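Looking after the bread table at Drosdale: your questions

Most of these questions have come to me by email or over somebody's shoulder while I was on my knees under the table with a flashlight, so it seemed kinder to everyone to write the answers down in one place. They cover the two-arm table only. The Plarnine cell down the hall has its own page, and its own temper.
Nithin Ramasamy

Do I really have to warm the arms up?

Yes please, and I know it feels like dead time when you have a full morning planned. Run the slow warm-up routine for seven minutes before you ask either arm for anything careful. The joints move a little differently when they have sat overnight, especially in December when the heat in the room goes down on weekends. If you skip it you will probably be fine for most of the session, and then you will spend an hour wondering why your picks are landing a hair too far to the left.

How often does the gripper get cleaned?

At the end of every day that bread has been on the table. Wipe the inside faces of both fingers with a barely damp cloth, then dry them. Glaze is the main trouble – it goes on as a thin film you can hardly see, and the next roll sticks for a moment when the fingers open. Please don't use the spray cleaner from the kitchen. It leaves the fingers slippery, and I have had to take them off and wash them twice already.

What about crumbs?

Brush away from the arm bases, never toward them. The soft brush hangs on the hook by the door. A hand vacuum is fine for the floor, but keep it off the tablecloth, as it pulls the cloth out of place and then the table has to be checked all over again (more on that further down).

The gripper says it is closed and it plainly isn't. What now?

Open it fully, stop the program, and look between the fingers for a bit of crust. That clears it most of the time. If there is nothing there, run the gripper's homing routine from the menu and try again. After three failed tries, leave it alone and come find me, or write it in the Unnithan log if I'm out. Forcing it shut by hand does no good at all and can strip something small and expensive.

How do I know the cable at the wrist has enough slack?

Put the arm in its lowest working position and turn the wrist slowly from one end of its range to the other while you watch the cable. You want an easy loop the whole way around, with no tugging at the plug and nothing rubbing against the housing. If the loop gets tight at either end, loosen the clip, feed a little more through, and do the turn again. It takes patience the first time, and after that your eye gets quite good at it!

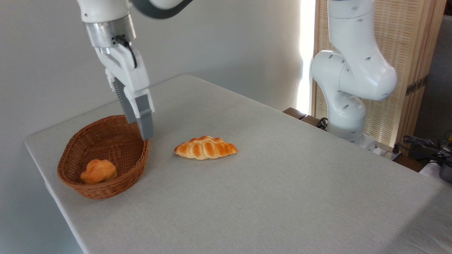

How high should the gripper wait before a pick or a drop?

The waiting height is the setting people ask me about most, and it is also the one most often changed and not changed back. Set it with the real basket in place, never from memory, and lower the arm in small steps with your other hand near the stop button. With the fingers open and hanging just above the woven rim, as they are over the right side of the basket here, you are at the lowest I would ever park it. The rim flares outward, so any sideways move should begin with a lift. Check the height again if you swap baskets, even for one that looks the same, and save it as point 862 so the next person can find it.

Does the tablecloth have to be perfectly smooth?

Smooth enough that a finger won't catch a fold. Pull it from the corners, let it settle, then run the touch check at the four marked spots. If one of them reads differently from the day before, there is usually a wrinkle underneath.

Who do I tell if an arm has been bumped?

Me, right away, and I promise not to be cross. Every bump goes in the log with the time and which arm it was. Spare fingers and the long hex key are in the Galtulside drawer, second from the top – please put the key back when you're done.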